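Reset rules for the box cell, second revision

I rewrote the reset procedure for our box cell in November, mainly to make it shorter. The first version ran to several pages and mixed safety matter with data hygiene, and people skimmed both. The new one covers only what has to be true of the workspace before a run may start. Safety is in its own document, which is where it should have been from the beginning.

The cell belongs to a project we call Gosel. An arm works on an open cardboard box with windows cut in its walls, standing on a gridded white surface. The run controller is Riker and the log store is Bepari. Neither matters much for what follows, except that both will happily accept a run that started from a bad layout. Software checks joint positions and camera timestamps. It has no opinion on whether the box is the right way round.

1. Start state

A run starts with the box empty and the arm clear of the fixed view. The front panel faces forward. The grid in front of the box is bare. Check this on the fixed view, on screen, and not by looking over the top of the monitor at the table. The view on screen is what gets logged, and a person standing at the bench sees a different angle and forgives more.

The small blue tab at the foot of the front panel stays where it is. It has been mistaken for litter and pulled off, after which every run for the rest of that afternoon had to be marked as a separate layout. If it comes away, stop, write down the run number, and start a new batch.

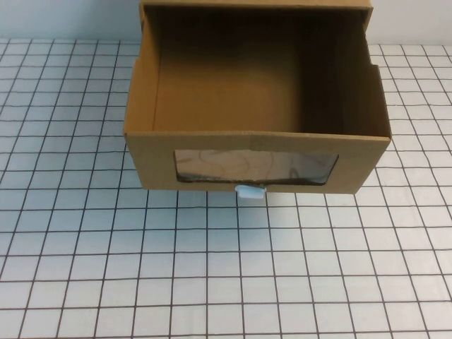

2. Placing the box

The grid is there to make placement repeatable. Square the bottom front edge of the box to a grid line by eye, then check both corners against the placement sheet. The tolerance is 2 mm at either corner. If it is out, lift the box and put it down again. Pushing it rucks the surface, and the next person then inherits the error.

Do not draw on the grid. A pen mark is a feature, and a model trained on the images will find it before you do.

3. Wear

Cardboard wears, and the old rules were silent on this. We now allow wear and record it. A torn edge on a window opening is not a fault in itself. What we want to avoid is a change in the box halfway through a batch with no note of when it occurred.

The box is inspected every 60 runs. The inspection covers the folds, the window openings and the rim, and is done with the arm stopped. Any change goes in the batch note in plain words. "Left edge of window rough" is a good entry. "Box OK-ish" is one I have read and would like not to read again. A box is retired after 2000 runs whatever its condition, and a new box always means a new batch number.

No repairs during a batch. Tape changes both the stiffness and the colour of the panel, and it reflects.

4. Close views

The wrist camera has its own rules, as most of its faults don't show on the fixed one.

At close range the cardboard takes up most of the image and the grid is reduced to a corner of it, or to whatever is visible through an opening. This has two consequences. First, the grid can't be relied on as a scale reference in the wrist stream, and no script should assume it. Second, reflections matter. A glossy sheet behind a window can carry a bent copy of the grid, and a line detector will report it as real.

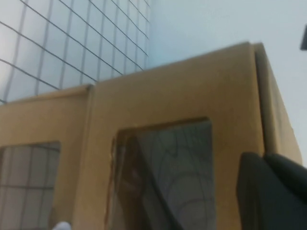 Blur gets a separate rule. Slight motion blur in a wrist frame is accepted and stays in. Frames are never deleted singly, as that leaves gaps in the timing which Riker fills without complaint. If a stretch is unusable, the run is flagged in Bepari with start and end times and left whole. Whoever uses the data can then decide for themselves.

The gripper should be in the wrist view at all times. If it has left the view, the mount has shifted, and the camera calibration must be redone before anything further is logged.

5. Sign-off

One person resets, a second checks the fixed view and starts the run. I know this is tedious for short runs. The Jinduvora cell next door does it with one person and a checklist, and their layout errors are a little higher than ours, though their tasks also differ and I wouldn't lean on the comparison.

Still open: whether the lighting check belongs in section 1 or needs a section to itself. At present it is a line on the placement sheet, and it gets missed when the cell is restarted after lunch.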